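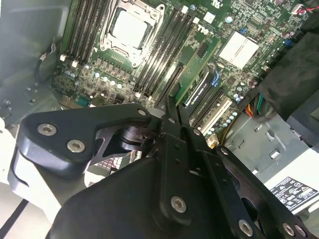

Cordage from the hedge - quick tips

Typing this up before the light goes. A few of you asked after the February walk, so, string from nettles. No kit to speak of.

Picking
Old stems, last year's, standing dead but not black. Grey and a bit silvery is good. If it snaps clean like a biscuit it's rotted too far, leave it. Gloves even in winter, the dead ones still get you now and then. Go for long ones with few side shoots. Bramble works too, scrape the thorns off with the back of the knife first.

Splitting
Squash the stem flat between finger and thumb, all the way along. Open it up like a book. Bend it back at the middle so the woody bit cracks, then peel the fibre off towards each end. Short pulls. Long pulls tear it and you'll swear.

Green stems
Strip the leaves, peel the same way, then hang the ribbons somewhere airy till dry. Then damp them again before twisting. Yes really. Twist them fresh and the string shrinks and goes slack, mine was usless after a week.

Twisting
Roll the fibres between your palms to get the bark flakes off. Find a spot a bit off the middle, kink it there, hold the kink. Top strand: twist away from you, then bring it over the other one towards you. Swap. Carry on. Off the middle so both ends don't run out at the same place.

Adding in
When one side gets thin lay a new bit alongside, overlap by 3 cm or so, twist on as normal. Don't add to both sides at once. Trim the whiskers at the end with scissors or singe them over a candle, quickly.

How much
My last bundle was 41 stems and I still ran short for a net bag. Pick more than you think. Nanami Katayama does hers on the bus, says damp fibres in a sandwich bag keep all day. Not overnight though, they go slimy.

Storing
Loose coils, paper bag, dry cupboard. Not a plastic tub, mould. Dried ribbons keep for years if the mice dont find them.

Lime bark next time, needs a good long soak and it stinks. Bucket with a lid, far end of the garden.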